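I've had a few people ask how I got my clothing budget down so far last year, so this is going to be a long thread. Most of it is about mending and laundry. Some of it is about not going to the Tridstead outlet.

Background first. At the start of last year I added up what I had spent on clothes over the twelve months before. It came to 2306 dollars. I live alone and work in an office where people wear whatever they want. There was no good explanation for that number.

Last year's total was 960. That includes a winter coat and a pair of boots, which were more than half of it. I'm posting this on 2 January 2023 with the spreadsheet open next to me, so the figures are right.

I didn't do a no-buy year. I tried one once and lasted until spring, then bought a lot of things in one weekend. This time I just wrote everything down, including socks.

The first thing the spreadsheet showed me was that I was replacing clothes that were still mostly fine. A sweater with a hole at the elbow. Pants with a dropped hem. Shirts that had gone gray or picked up a stain on the front.

I had been treating a hole as the end of the sweater. My grandmother would have fixed it while watching TV.

So I learned to mend, badly at first. I bought a basic kit with needles, a small pair of scissors and eight spools of thread. I have added black thread twice and white thread once. The other colors have hardly been touched.

Hems are the easiest place to start. Turn the pants inside out, iron the fold back in, pin it, and use a blind stitch. There are plenty of free videos. My first one took an entire evening and the second one took forty minutes.

Buttons are also easy, but wrap the thread around the stem under the button before you tie off. I skipped that for years and the buttons kept coming loose.

Knits are harder. I still can't do an invisible repair on a sweater. What I do is darn it in a color that is close and accept that it shows. On the elbow of a work sweater it has never come up.

Small holes near the waist of T-shirts, the ones you get from a belt buckle or the edge of a counter, I fix with a scrap of iron-on backing and a few stitches. They hold up in the wash if you let the backing cool completely before moving it.

Zippers I pay for. There's a tailor in Chauhan, two doors down from the pharmacy, who did the one on my old jacket. It took a week. I could probably learn, but I don't own a sewing machine and don't want one in the apartment.

Now laundry, where I think most of the savings came from. I can't prove it from the spreadsheet.

I used to wash everything after one wearing. Now jeans and sweaters get washed when they need it, shirts after one or two wears depending on the weather, and underwear and gym clothes every time. The pile is much smaller.

Cold water for nearly everything. Sheets and towels still go in warm. My machine has a quick cycle that I had never used, and it's fine for clothes that aren't really dirty.

Less detergent too. I was filling the cap. The line for a normal load is near the bottom of the cap and very hard to see. My towels stopped feeling stiff a few weeks after I cut back.

I use Filtine, the powder in the paper box, mainly because the grocery store here carries it. I'm not recommending it over anything else. I've used the store brand and couldn't tell them apart.

The dryer is rough on clothes. Look at the lint screen after a load — that used to be part of your shirts. I now hang anything I'd be annoyed to replace.

I have a folding rack that fits in the bathtub. Cotton shirts dry overnight in there with the fan on. Jeans take longer in winter, sometimes until the next evening, so I plan around that.

Anything heavy and knitted dries flat. Hang a wet sweater and the shoulders will stretch into points. I learned that with a nice one, and it now gets worn around the house.

I also check each thing before it gets put away. Lay it out flat under decent light, look at the seams, cuffs and underarms, and turn it over. A loose thread takes two minutes to deal with at that stage. I used to find these things while getting dressed, when I had no time to do anything about them. 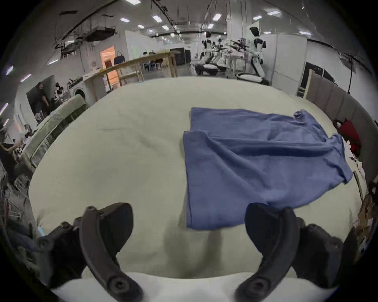

Blue cloth, laid flat on the table.

Anything that needs work goes in a canvas bag on the back of the closet door. When the bag is full I sit down and do all of it at once. If I leave repairs on a chair they stay on the chair for months.

Stains. I used to think a stain that survived the wash was permanent. Usually it just needed more time. Grease gets dish soap rubbed in with a finger and left for an hour. Sweat marks get a baking soda paste. Coffee gets cold water right away, and then again.

Don't put it in the dryer until you're sure the mark is gone. Heat makes it much harder to get out. Check it while it's damp, then check again once it has air dried, since some stains disappear when wet and come back.

I failed with turmeric. I've tried sun, soap, vinegar and a product from the hardware store. The shirt is yellow in one spot and I use it for painting.

Pilling. I bought a small battery shaver for sweaters and it was one of the better purchases of the year. Go slowly and keep the fabric flat and tight. I nicked one cuff by rushing and had to darn it.

On to the shopping part.

I used to drive out to the Tridstead outlet every month or so. I'd go for one thing and come home with four. The prices looked low next to the crossed-out number on the tag, and I never asked myself if the crossed-out number meant anything.

I went 3 times last year. Each time I had a list on paper and left when it was done. One of those trips I came home with nothing, because they didn't have the boots in my size.

The other change was unsubscribing from every store email. It took most of an afternoon because some of them make you log in first. I haven't missed a single sale that mattered to me.

For secondhand I go to the shop on Nedow Street. It's small and the sorting is bad, so you have to be willing to look through the racks. The coat came from somewhere else, but two good wool sweaters and a linen shirt came from there.

What I check in a secondhand shop: the inside of the collar, the underarms, the crotch seam on pants, and the zipper all the way up and all the way down. I hold knits up to the window to look for moth holes. I read the fiber label, and I leave acrylic sweaters behind because they pill so fast.

I wash secondhand things before they go anywhere near my closet. Wool goes in a sealed bag in the freezer for a week first. I had moths in an old apartment and I don't want them again.

I also counted everything I own, once, in January of last year. It was 221 items, including socks as pairs and not including coats. I had guessed about half that.

I didn't do a big purge afterward. I put the things I wasn't wearing in a box under the bed and wrote the month on the lid. If I went looking for something, it came back out. Whatever was still in there by fall was donated, apart from a suit.

The suit doesn't fit very well, but I've needed one on short notice before and buying one in a hurry is expensive.

Things I still spend on without thinking too hard: socks, underwear, shoes I'll walk in. Cheap shoes hurt my feet and the soles split by the end of winter. The boots can be resoled, and I asked about that before I bought them.

A few questions that came in while I was posting.

How long does all this take? Mending is maybe an hour a month now. The rack takes longer than the dryer, but most of that is waiting. The spreadsheet is a minute when I buy something.

What's in the spreadsheet? Date, item, price, where I bought it, and a column for whether I still wear it. I fill in the last one every few months. It's the most useful column and also the most irritating to look at.

Does this work with kids? I don't have kids, so I can't tell you. People with kids have told me the hand-me-down box matters more than anything in this thread.

Is hand mending strong enough for work clothes? For an office, yes. I wouldn't trust my stitching on anything that takes real strain. Double thread helps, and so does starting a little outside the edge of the hole where the fabric is still sound.

For this year I'm keeping the same spreadsheet and adding a column for repairs. I need one pair of dark pants and probably a rain jacket. The current jacket leaks at the shoulder seams, and I'm going to try seam tape on it first.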